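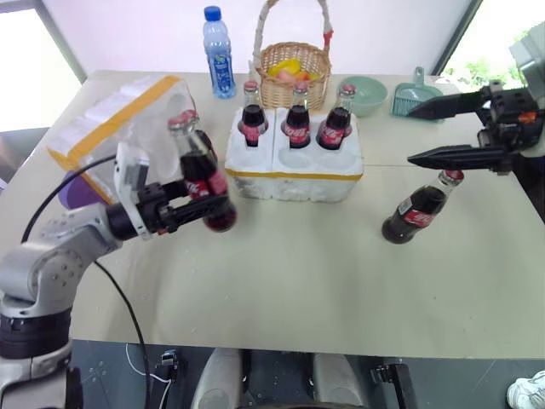
Bottle loading, both arms busy. Three in the back row of the foam tray, front row still open.

# evport-bottles

Two-arm teleoperation recordings from the Evport shared workshop in Parnilville. The job is to put glass cola bottles into a foam tray. A person can do it while talking on the phone. We have 2,151 episodes.

We use cookies to remember your preferences. Accept | Manage settings

## What's in it

- 2,151 episodes, of which 242 are marked `fail`
- a head view, joint positions for both arms, gripper opening
- one line of text per episode, mostly typed by Ayane Kobori, whose spelling of "recess" settles down by September

The tray takes 6 bottles in two rows. Episodes start with anything from an empty tray to one bottle short. The other things on the table (basket, bowl, dustpan, water bottle) get moved between sessions and are never the target. A model that reaches for the fruit has learned something, but not from us.

## Splits

The last 200 episodes are `test`. They were recorded after we re-taped the foam, so the tape doesn't match everything in `train`. We call this a generalization benchmark when asked.

## Known problems

- Glass and clear plastic are hard on depth estimates. We don't ship depth.
- The windows blow out in daylight. Evening sessions are tagged `late`.
- Labels face every which way. If you need them facing front, write your own task.
- `fail` means the operator gave up. A bottle that ended up leaning in its slot counts as a success, after an argument that is preserved in the issue tracker.
- Left and right were swapped in the first config file. Use `config_asdale.yaml`. The old one stays because the Tsoukalas loader still looks for it and dies without it.

## Running a replay

 python replay.py --episode 242 --speed 0.5

Start at half speed. Full speed is fine in the simulator, where the cola is free.

## License

CC BY 4.0. Send corrections to Ayane through the tracker, with the episode number in the title.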